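4.2 How guests read distance claims

I'll admit that I came to this part of the study as a grumpy traveler. I once booked a room in Barodside that was "minutes from the station" and spent half an hour dragging a suitcase uphill, so yes, I had a stake in the question. Do people who book hotels online believe what the listing tells them about distance, and do they use it?

We pulled 405 listings from the Drakia booking site and kept the 305 that gave at least one distance to a named place, such as a town center, an airport or a beach. Most of those distances turned out to be straight lines on a map. When I walked the routes myself in Uner (my shoes did not survive October), the longest gap was at the Vandenberghe guesthouse, listed at 700 m from the ferry dock. The dock is across a canal, and the nearest bridge is a good way upstream. My walk took 23 minutes, and that was without luggage!

Guests seem to notice this sort of thing late. In the reviews we coded, complaints about distance were nearly always written after the stay, and hardly anyone had asked the hotel beforehand. I expected the opposite, because the contact button sits right next to the map on every Drakia page. My best guess is that a figure in meters looks finished - it doesn't invite a follow-up the way "close to the beach" does.
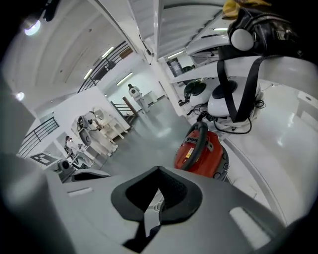

Figure 3. Gray housing with a dark foam pad; a red wet-dry shop vacuum stands on the floor beyond.

Should a hotel list walking time or distance?

Walking time, with the starting door named, and distance in brackets for people arriving by car or taxi. Guests in our interviews planned their first evening in minutes, and they were quick to forgive a long walk they had been told about.

There's a catch, of course. Walking time depends on who is walking, and the parents we talked to in Uner laughed out loud at the times the map tools gave them. A few hotels get around this by describing the route in a sentence or two (flat, one busy crossing, steps at the end), and I liked those listings a lot. They were also the hardest to code, as our scheme had no box for steps. We ended up adding one halfway through and going back over the earlier listings, so the counts for route descriptions in Section 5 come from the second pass only.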